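Teaching the arms by hand: questions I keep getting

I run the demo sessions for the Clomell project at Purkham, and my inbox has been filling up with the same handful of questions, so I'm putting the answers on one page. I'll add to it when new ones come in. Last updated Oct 14, 2018.

Do I need to know how to program?

Nope! If you can open a drawer at home you already know the hard part. You wear the gloves, you move your hands, and the robot hands follow. We record everything the joints do and the training code picks it up from there. I still can't write a decent loop myself and I've been doing this since April.

How long before I'm any good at it?

Most people are pretty clumsy for the first session (I was awful, I kept punching the table). By the second one your brain stops fighting the delay and you quit staring at your own hands. My advice is to keep your eyes on the screen from the very start and go slower than feels natural.

What's the difference between teleop and moving the arm by hand?

With teleop you're driving from somewhere else, through the gloves or a controller. Moving it by hand means you grab the real arm and walk it through the motion while it goes limp for you. I like the second way for big simple moves, like wiping or pushing. For anything with fingers I'd take the gloves every time - you just can't steer a whole hand's worth of joints by grabbing them.

How many demos does one task take?

For the drawer task we asked for 300. The first batch came back and we kept 94, mostly thanks to people (me included) starting the recording before they'd settled on a grip. So please, get your hands where you want them, breathe, and then hit record.

Do failed tries count?

Send them in, but mark them. A fumble where you recover and finish the job is great stuff, and I'd love more of those. A fumble where you drop the thing and say a bad word goes in the other folder.

Why so much simulation? Don't you have real robots?

We do, but the simulated ones are open all night and you can't break them. Resetting is one key press, too, so you can get through a lot of tries in an hour. The Wilby setup is the one most new people start on.

What's so hard about the drawer?

The reach, mainly. You have to get fingers down inside while the thumb stays out over the front, and once your hand is in there it covers up the very thing you're after. 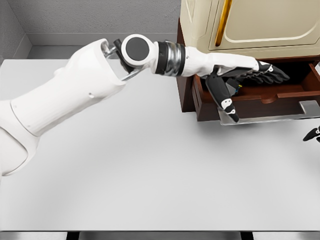
Zainab Bako wrote in to say that she gets much cleaner runs if she sets her thumb first and lets the fingers come to it. She also thinks beginners close the hand way too early, and she'd like us to say so in the instructions. I tried her way for an afternoon and I'm sold, so consider it said.

Can I use my left hand?

Sure. Just tell me before you start so the file gets labeled right. Mixed-up labels cost us a whole week once - never again.

My glove keeps drifting. What do I do?

Stop, lay your hand flat, and recalibrate. Don't try to work around it by bending your wrist funny, that shows up in the data and the robot will happily learn your funny wrist. If it drifts again after that, write to Wayne Lockwood and he'll swap the glove.

Where do I send my recordings?

Drop them in the Fairclough folder with your initials and the task name. Keep each session in its own file, please!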